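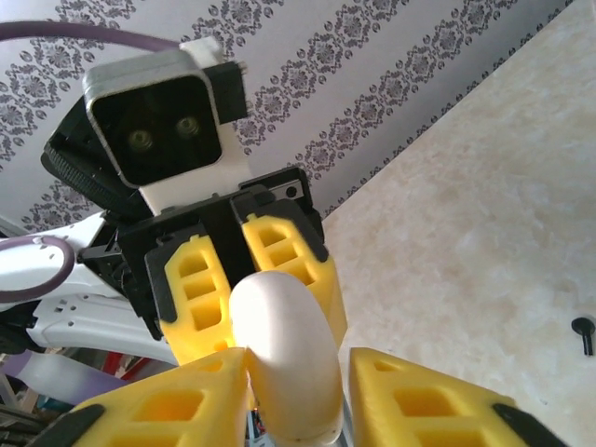 A white elbow piece between two lattice-fingered grippers.

By Lejla Georgiou
15/05/2019

Nam-gil Hong wrote the handover section of the Saltia bench rules, a 22-page document covering two-arm work with light parts. The section takes up three pages and is the one he is asked about most.

"People write a rule for the grasp and a rule for the release," he says. "The interval when both hands hold the part gets left out, and that is where parts are bent."

The Saltia text treats that interval as a separate state with its own entry and exit conditions. The receiving gripper must report a stable grip before the giving gripper opens. Neither arm may translate while both are closed. If the grip signal drops, both arms hold position and an operator decides.

Hong prefers a hold to an automatic retry. "A retry assumes the part is where you left it. On a curved part that is a poor assumption – it can rotate between the pads and still read as gripped."

Finger wear is handled by inspection. Printed lattice fingers are checked for cracked ribs at the start of each shift, and pads are replaced as a set. Wanum, which adopted the rules in December, logs each check against the finger serial number. Hong considers this sufficient.

He is less satisfied with the clause on cables, which asks only for "adequate slack" at the wrist. "Adequate is not a measurement. I would like a bend radius in there, and a test pose for each arm." A revised clause is with Skukis for comment.

Contact the editors | © 2019 Ionescu | Back to top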